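Risitz two-arm table, build thread
2020-01-25

ok new thread for the table because the old one got unreadable. Two arms, one table, goal is still the same: put the dishes away without me touching anything

for anyone just joining: this is the bench at Risitz, the shared shop in Naltbridge. We pay monthly, we get floor space and power, we argue about who moved the good hex keys

the arms run on Hareo, which is our own control code. it's ugly but it's ours. Dishes today, finally. Months of foam blocks before this 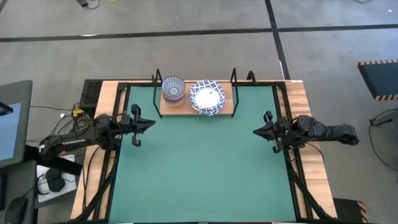
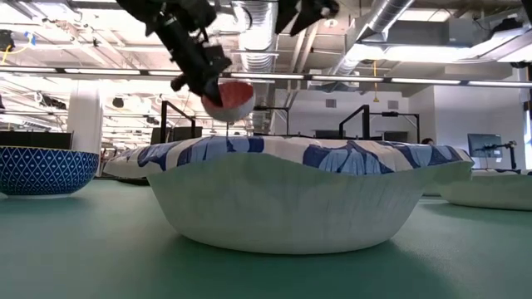
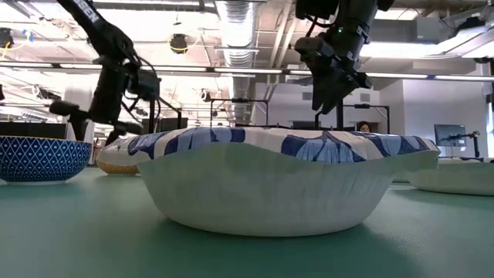
Bowls day. Both grippers and the blue and white stuff in all three, the little one with the red inside is up in the gripper in the middle shot

why bowls. Blocks have flat sides and parallel jaws love flat sides. Bowls have no flat sides anywhere. You grab a rim or you grab nothing

rim grab = one finger inside, one finger outside, close slow. Sounds easy. The finger that goes inside has to clear the far wall on the way down, and on a small bowl there's not much room to come in at an angle

so the approach angle is now its own setting per dish. Was one number for everything until Tuesday. Dumb, I know

also the wavy rim on the big one is a pain. Height of the edge changes depending on where you come in. Had the code assuming a flat circle, which, no

current fix for that: stop above the rim, pause, then creep down till the motor current bumps. Slow as anything but I haven't come up with something better

numbers from the last full session. 11 tries on the small bowl, 7 lifted and set back down where I wanted. The rest were slips and one where it let go early for no reason I can find in the log

"no reason I can find" probably means a dropped packet. I've said that before about this arm and been wrong so

frame stuff since people asked. Black aluminum extrusion around the table, arms face each other from the left and right sides. Wood top, green mat over most of it

the first version had the arms side by side on the same edge. Elbows hit each other constantly. Facing each other is so much better, they only fight in the middle now

fighting in the middle is handled by a dumb lock. One arm owns the center strip, other one waits. You loose time but you don't lose a gripper

handoffs will need the lock to go away. Future problem

shelf at the back is a piece of wood up on the far end between the posts. Dishes end up there eventually, that's the whole plan. Height was picked by holding it there and going "yeah ok"

which I now regret a bit. The wrist has to fold up pretty far to reach over it, and near the end of the reach everything gets wobbly. Might drop it down a couple inches

Coste = the other half of the code, the part that looks at camera images and decides where the rim is. Hareo moves, Coste looks. Separate programs, they talk over a socket, they disagree a lot

biggest Coste headache is the ceiling. Long rows of lights up there plus the shiny duct, and from a low camera the background blows out and the rim edge just goes away

tried turning exposure down. Rim is back, dark bowls are gone. The dark blue one with the diamond pattern basically turns into a hole

tried a sheet of cardboard as a backdrop. Worked great for an hour and then it fell on the arm

next try is just masking everything above table height in software. Should have been the first try

the green mat is really good though. White bowls pop, blue ones mostly ok, and it grips a little so things don't skate when a finger bumps them. Would 100% do that again

cables. Yes I see them. The bundle on the right arm is the one that worries me, if it snags on the way back you get a joint error and the whole thing stops. Strain relief is on the list, has been on the list since October

people keep asking why not suction. Tried it on a plate, decent. Bowls with ridges down the side, it leaks. Also the pump is loud and I share this room with other humans

training data side: 3,000 grasps saved so far, most of them blocks and most of the blocks are useless for this. Not deleting them. Probably should

what I do want is lots of boring ones. Same bowl, moved a bit, grab, put down, again. The fancy demo grabs teach it nothing

wrote a little script so either arm can be driven by hand and everything gets logged with the right bowl name. Before that I was typing the names in after and getting them wrong. Ask me how many plates are labelled "bowl_big"

fingertip update. Bare tips slide on glaze. Rubber sleeve holds great but catches on the rim on the way out and drags the dish with it. Trying thin heat shrink next, one layer, inside face only

if anybody has a fingertip thing that grips going up and doesn't stick letting go PLEASE reply. Will trade extrusion brackets, I have so many brackets

e-stop reminder mostly to myself: it goes on the side where you stand. Not the side where it was easy to run the wire. Moved it 11 days ago, already used it

reply to a couple DMs - no it can't do stacks yet. Nested bowls are their own nightmare, it pinches both rims and picks up the pair. Splitting a stack is maybe next month

and no I won't post the Hareo code this week. There's a hardcoded password in it and a function called fix_it_later. Cleaning up first

somebody asked what the whole thing cost. Arms were most of it, everything else was leftovers and shop scrap. Not adding it up, don't want to know

to do before the next session: mask the background, lower the shelf, heat shrink, strain relief on the right arm (for real), find the early release bug

also find out who took my flush cutters. If you're reading this and you're at Risitz, bench by the drill press, thanks

early release bug, small update: it's always the same arm. So probly not the network after all. Swapping the gripper cable over to the other side tomorrow to see if the problem moves with it

that's it for tonight. Powering down, sweeping up zip tie ends. More when the cable test is done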